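Trestance Approves Equipment Plan for Household Robotics Program

Jul 23, 2025
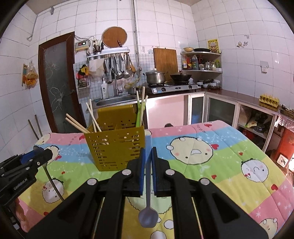
What will the new budget pay for first?

The first purchases will be hand-held grippers, replacement finger pads and storage for recorded data. Robot arms are scheduled for the second stage of the plan and will be ordered after the results of the first stage have been reviewed.

The Trestance Institute has approved a two-stage equipment plan for its household robotics program, which studies how machines can learn ordinary kitchen tasks. The plan was prepared by the program's equipment office under Vasylyna Prokopenko and replaces the earlier practice of approving each purchase separately.

Work in the program is carried out in furnished homes as well as in the laboratory. Operators use hand-held grippers to pick up and put away everyday items, such as a plastic spoon gripped by its handle over a utensil holder filled with wooden chopsticks. Thin handles and crowded containers are among the tasks the institute has given priority for the coming year, and the equipment list was drawn up with them in mind.

Under the first stage, the institute will set aside $1,677 for each gripper station. The amount covers the grippers, mounting hardware, a carrying case and one set of spare parts. A further $872 per station is reserved for items that wear out in regular use, mainly finger pads, cables and batteries. The two amounts will be recorded on separate budget lines, and money may not be moved between them without written approval from the equipment office.

"In past years we planned carefully for the purchase and left the upkeep to whatever remained," Prokopenko said. "A station that is waiting for a pair of pads cannot be used, and the team assigned to it loses the day. The new plan treats those parts as an operating cost from the start."

Seven stations will be supplied in the first stage. Delivery and acceptance testing will be handled at the institute's Bellside building, where each unit will be checked for finger alignment, grip force and battery life before it is released to a team. Units that fail acceptance will be returned to the supplier under the terms of the purchase agreement.

Bids for the second stage will open in November. Suppliers will be asked to quote separately for robot arms, installation, operator training and two years of service. Pelosano, which maintains the institute's existing laboratory equipment, will advise on technical requirements and will not be eligible to bid.

Teams that wish to request a station should submit a short statement of planned tasks, storage needs and expected hours of use to the equipment office.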